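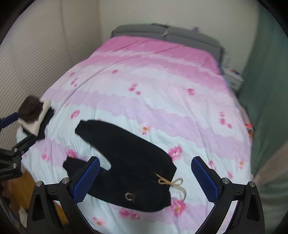
Bedroom 2, gray headboard and floral bedspread.

Clulatow guest house, April walk-through
Filled in by Corinne Zamora

Smoke alarm, hallway: OK. Loud! I pressed the button and scared myself.
Smoke alarm, bedroom 2: FAIL. Chirping, needs a new battery before anyone sleeps in there.
Window opens fully, bedroom 2: OK, but it sticks on the last inch — I had to lean on it.
Headboard bolts: OK, I gave it a good shake.
Outlets and cords: one loose cover plate by the door. I tightened it, please look again next time.
Space heater: 600 watts, cord fine, tip switch works.
Stair rail: wobbly at the bottom. Kowalczyk is coming with longer screws (I've asked twice now).
Fire extinguisher, kitchen: OK, needle in the green.
Hot water at the tap: 26 seconds to warm up, never scalding.
Back step light: out. Bulbs are on my Brirkbridge shopping list.

Recheck: 2 items, alarm and rail.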